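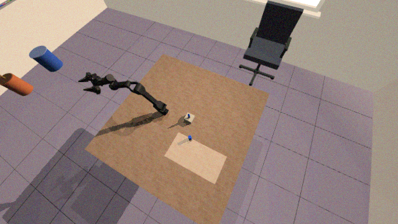

About Werine

Werine is a small company that teaches robot arms to pick things up and put them down again, and we do nearly all of that teaching in simulation before a real arm is ever switched on. Our customers are mostly small workshops and packing rooms that have one arm, one table and one person who has been told to "get it working." We like those people very much (most of us used to be one of them!) and we built the company so they would have somebody to call.

How we got started, and what went wrong

Most companies put their best day on a page like this. We would like to tell you about our worst one, which came in February of our second year, because so much of how we work now goes back to it.

We had been asked to set up an arm for Thongdee, a family business that packs small parts into trays. The job looked like the sort of thing we practice every day in our virtual room - a black arm over a brown work surface, a small pale block, a flat sheet with a little blue cylinder standing on it, and a few bigger things off to the side. The arm had done the task in simulation 3,085 times and we were very proud of that number. We had even put it in the email.

On the real table, on a Saturday morning, the arm reached for its sixth part, swung back past where it should have stopped, and carried its gripper well beyond the edge of the table and into the space where a person might stand. It hit the back of an empty chair and kept pushing. Surachet Duangkaew, our founder, pressed the emergency stop. The chair went over, the gripper was bent, and we all stood there for a good while without saying very much.

No one was hurt. The chair had been in use until a few minutes earlier, though, and we have never let ourselves forget it.

What we found

It took us the better part of a month to understand the fault properly, and it was ours. In our simulator the arm could wander out over the floor during a return move and we scored the run as a success so long as the part ended up in the right place. The furniture was there to look at, but it had no collision shape, so the arm could pass straight through a chair and the log would show a clean run. We had trained a policy that took the long way home whenever it liked, and on top of that we had left the joint limits on the real controller at the factory setting.

Either mistake alone might have been caught. We had made both, and we had been looking at the final position of the part and hardly at all at the road the arm took to get there.

What we do now

Every object in our simulated rooms is solid, including the chairs, the walls and the furniture at the back that no robot has any business touching. We draw a boundary around the work surface, and any run in which any piece of the arm leaves it without permission is marked as a failure, however nicely the part was placed. Those failures are kept, and on Monday mornings we sit down with coffee and watch them together. It is slow, and sometimes a bit dull, and new colleagues always ask if we really watch all of them. We do.

Before an arm moves on a customer's table it has to finish 900 simulated runs in a row inside its boundary, and then 200 real ones at low speed with a member of our team at the stop button and the floor around it clear. Joint limits are set by one person and read back aloud by another. The checking tool that came out of all this is called Sirnik, and it is included with every installation we do.

Thongdee, we are very happy to say, stayed with us. Their arm went back to work later that spring with a new gripper and a much smaller reach, and they have since added a second.

Who we are today

There are 6 of us, in two rooms above a bicycle shop, along with our test arm, Rurnitz, whose name was a typing mistake that stuck. Surachet still runs the safety reviews himself and still answers the phone more often than he should.

If you have an arm that is doing something you don't understand, please stop it first and then write to us. You don't have to be a customer. Tell us what it was meant to do, what it did, and where people usually stand, and we'll gladly go through it with you.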